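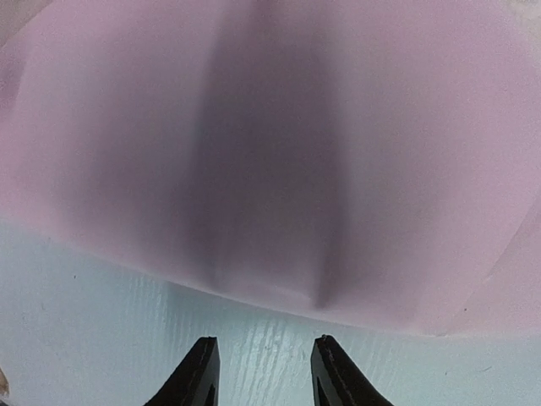 Practice notes: handling soft material with a two-finger gripper

This post sets out the working rules followed on the Anar bench for sessions in which a robot arm handles cloth and other thin, flexible material. It replaces the page published here last August, which had fallen out of step with the written procedure. Readers who work with rigid parts will find little of use in it.

The rules were first drafted at Trako, where the author spent two years on a line that folded bed linen. They were revised after a long exchange with colleagues at Pearce, and the present version carries 16 clauses. Only those that have caused disagreement are discussed below.

Clause 2. Opening before approach

The gripper shall be fully open before it enters the space above the material, and it shall remain open until the operator has confirmed the approach line. An earlier draft allowed the fingers to open during the descent. That saved a little time per cycle and produced a steady number of snagged hems. The provision was withdrawn.

The clause applies equally to a first approach and to a second attempt after a missed grasp. Operators tend to skip it on the second attempt. Supervisors are asked to watch for this in particular.

Clause 5. Condition of the work surface

The surface shall be inspected by hand and by eye at the start of each shift. Scratches and small marks on a painted top are acceptable if a fingertip passes over them without catching. Anything that catches shall be sanded, filled or taped over before work starts. Marks that are left in place shall be noted on the session sheet, so that a reviewer looking at wrist camera footage later does not mistake a dark speck on the table for a loose thread or a hole in the cloth.

Small objects that do not belong to the task should be moved well away from the working area. The clause says "should" here and "shall" elsewhere. Vevden has asked for the stronger word, and the matter is open.

Clause 6. Light and shadow

Plain material in a pale color is the hardest case for the wrist camera. A pink sheet with no pattern may show a broad gray or purple band where it is merely shaded, and a real crease may appear as a thin streak inside that band. The two must be labeled differently. The rule is that a dark region with soft sides is recorded as shadow unless a ridge or a sharp line can be traced along it. Where the labeler cannot decide, the entry is "uncertain," and it stays that way. No one may change an "uncertain" entry without going back to the original footage.

Lamps shall not be moved during a session. If a lamp is bumped, the session ends and a new one is opened.

Clause 9. Choice of grasp point

The preferred grasp point is a free edge lying flat, or nearly flat, on the surface. A raised fold is acceptable if both sides of it can be identified. Grasping in the middle of a flat area is not permitted, as the fingertips press into the table and the material bunches unpredictably. Where the full outline of the material lies outside the camera view, the operator shall consult the overhead view before choosing a point. A hem that runs out of sight on both sides says very little about how much cloth is on the far side of it.

Clause 11. Force and speed

Closing force is set once per material and written on the card kept with it. It is not adjusted between cycles. The descent speed is likewise fixed. Requests for a change go to the person responsible for the cell and are answered in writing.

Clause 14. Records

Of the 305 sessions reviewed for this revision, almost all had a complete sheet. The missing ones shared a cause: the sheet had been filled in at the end of the shift from memory. Sheets are now completed before the arm returns to its rest position. A session without a sheet is set aside and is not used for training or for any reported result.

Two points remain under discussion. The first is whether stretch fabrics need a section of their own, which Pearce favors and the author does not. The second is the wording on fingertip covers. The present text requires them to be replaced "when worn," and every site reads that phrase differently. A measured limit would be better, and proposals are welcome at the usual address.

The full text of the clauses will be posted on the Anar page when the numbering has been settled. Until then, the copy at the bench governs.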